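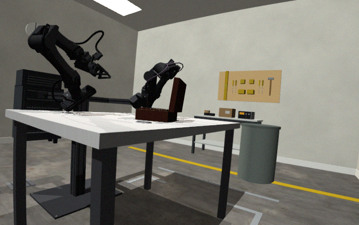
When does the written comment period on the draft Street Trading Ordinance close?

It closes at the end of the last hearing in March, and letters handed to the clerk in the room that evening count as on time.

Drafting Workshop > Notebooks > Street Trading Ordinance

Search this notebook Go

Sat 5 January

Came in on a weekend to finish sorting the first batch of written comments, and I'm glad I did, as it was quiet and I got a good long run at it. Total so far is 112, of which 81 came in on the printed form and the rest as letters or email. I've put them all through the same sheet: who wrote, which section they mean, what they want done to it. The form ones go quickly. The letters take much longer but they're also the ones I enjoy, and a few are lovely – one lady from Patia wrote four pages about the flower stalls her mother kept and only got to Section 7 in her last paragraph, where she made a better point about renewal dates than any of us had.

Most of the comments, as I think we all guessed, are on Section 7 (license transfers). The draft says a license ends when the holder dies or gives up the trade, and the family has to apply again from scratch. People hate this. The Murín market traders sent a joint letter asking for the license to carry over to a spouse or child for one season, with the same stall and the same fee, and then a fresh application after that. I like it. It would take one new subsection and a small fix to the definition of "holder," which presently says a holder is a "natural person named on the face of the license" and leaves no room for anybody standing in.

I had a try at wording, for Monday's people to pull apart:

7(4) Where a holder dies, the holder's spouse or child may, on written notice to the clerk, trade under the license until the end of the season in which notice is given.

Trouble is, "season" isn't defined anywhere in the draft. The old ordinance used "license year," and half of Skalik still talks about license years, so maybe we should go back to that and save everyone the confusion. And "spouse or child" leaves out the sister who has run the fruit stand for as long as I've been buying from it, so perhaps "a member of the holder's household or immediate family"? That's longer, and somebody will ask what immediate means. I'd still take it.

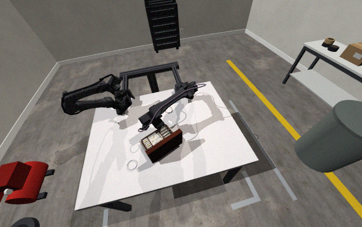 Who can speak at the public hearings?

Anyone who lives or trades in the district can speak, for up to three minutes each, after giving a name to the clerk at the door.

Section 12 (seizure of goods) is the other sore spot, and here I went back and forth all morning. As drafted, an officer can take goods from an unlicensed trader and hold them until the fine is paid. No receipt is mentioned! I can't believe we let that through the first reading. Suleiman Ojo had flagged it in the margin of his copy in small green pen and I'd missed it, so my apologies to him. He suggests a written receipt on the spot and a limit of 20 days, after which the goods go back whether or not the fine is settled. He'd also treat food separately, and I agree, as tomatoes held for any length of time aren't much use to anyone. Needs its own line.

Smaller things, mostly so I don't forget:

Section 3 says "street" and Section 9 says "public way." Pick one. I vote for public way, so the Turkia riverside path is covered.

Schedule B still has the old fee table. The new one is in the shared folder, under the wrong name. I have not renamed it in case someone has it open.

The notice for the Skalik hearing gives the town hall but leaves out the side door, which is the only one with a ramp. Please can we reprint, and put the large type version up at the library too.

About a third of the forms leave the section number blank. I've guessed where the meaning was plain and marked those with a "g" in the last column. Do check me on them – I was getting tired by the end and may have been generous with Section 12.

Still to do: the emails that arrived with attachments, and a reply to the Murín traders to say their letter got here. They asked whether it will be read aloud, and I didn't know, so that's one for the clerk.

Comments

S. Ojo
No apology needed, my green pen is running out anyway. On 7(4), could we add a deadline for the notice? Families will want some weeks to themselves first, but the clerk needs to know whose stall it is.

Marketdesk
It's read aloud only if one of the signers asks at the hearing. I'll put that in the reply if you like.

Reader in Turkia
Please do keep "public way." We were told for years that the path wasn't a street and so no rules applied to it, and then got fined there under a different ordinance.

Schedule B fan
Fee table renamed. It was me who had it open, sorry.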